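# Shape sorters: what are we paying for?

Filtomside play group, parent evening, April 26, 2025. Notes for Leilani Crenshaw.

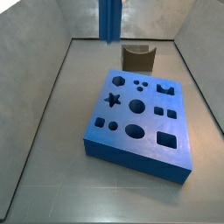

*Blue sorter block, with the arch piece standing behind it.*

**Slide 1**

- Leave this up while people find seats.
- Ask who has one at home. Then ask who has all the pieces. Wait for the groans.
- I'm not against sorters. I'm against the box copy.

**Slide 2: the claims**

- Zirnero catalog says "builds problem solving." Says the same about a bath duck.
- How would they know? I wrote in December and asked for the study. Got a coupon.
- Birdie Pennington will bring up her nephew. Let her, but one kid isn't evidence.

**Slide 3: the holes**

- Go back to the blue block. Star, hexagon, arch: fine, those look different from each other.
- Now the small circles and small squares. Is a child learning shapes there, or just trying every hole until something drops?
- I don't know. Say so.
- The arch is the one I'd watch. It has a right way round, so turning it is the job.

**Slide 4: money**

- We have $400 for the toy shelf. Curnau wants 23 of it for a single sorter.
- Buy 2 at most. Spend the rest on plain blocks.

Questions. Stop by 8, they lock the side door.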